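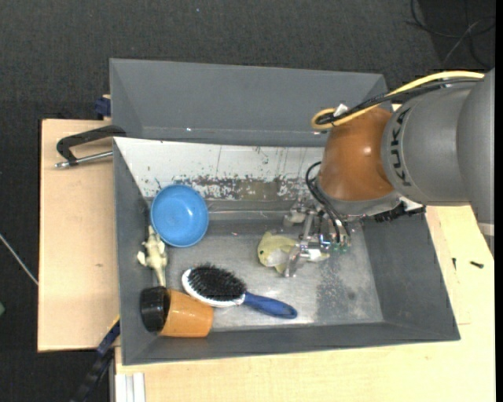 4. Setting up the Brunton rally computer before a stage

Read this section together with section 3 (Mounting the unit). The steps are written for the co-driver. The driver's repeater display needs no settings of its own.

4.1 Entering the wheel calibration

1. Park the car at the start of a measured distance. Most organizers publish one in the road book, usually close to the service park.
2. Set the tire pressures you will use on the event. A change of pressure after calibration will change the reading.
3. Hold MODE for 2 seconds until CAL is shown.
4. Press ZERO when the front axle is on the start mark.
5. Drive to the end mark at normal road speed. Do not spin the wheels and do not cut the corners.
6. Stop with the front axle on the end mark and enter the official distance with the arrow keys. Press SAVE.

Note: If the measured distance is shorter than 400 meters, the unit will accept it but shows a small triangle beside the result. Such a calibration is good enough for a shakedown. Please repeat it over a longer distance before the rally.

Caution: The calibration is done on open roads with other traffic. The driver must not look at the display while the car is moving.

4.2 Loading the stage list

1. Switch off the ignition, then put the Clodurura memory card in the slot on the left side, with the label facing you.
2. Switch on the ignition and wait for the green lamp.
3. Choose STAGES, then LOAD. The list can hold up to 78 entries, with road sections counted as entries too.
4. Check the first and last entry against your time card. If they do not agree, the card contains an old itinerary – delete the list and load it again.

Stage names longer than the display are shortened from the right. The full name comes back when you press INFO.

4.3 Start countdown

The countdown runs on the internal clock, so set this clock to official rally time at the first time control. Choose CLOCK, then SYNC, and press SAVE exactly on the full minute.

For stages with a start light, set COUNT to AUTO. For a start given by hand, set it to MANUAL and press the foot button when the marshal gives the signal. The trip distance goes to zero at the same moment in both cases.

Caution: Do not change the clock between two time controls. The average speed for the section will be lost and cannot be calculated again.

4.4 If the distance stops counting

Look first at the wheel sensor plug, which collects mud on gravel events. Clean it with a dry cloth and push it in until it clicks. If the distance is still not counting, choose SOURCE and change from WHEEL to GPS. The reading will be a little less exact in thick forest.

Text of section 4: Neelam Semwal. Checked by Hnat Savchuk, February 22, 2021.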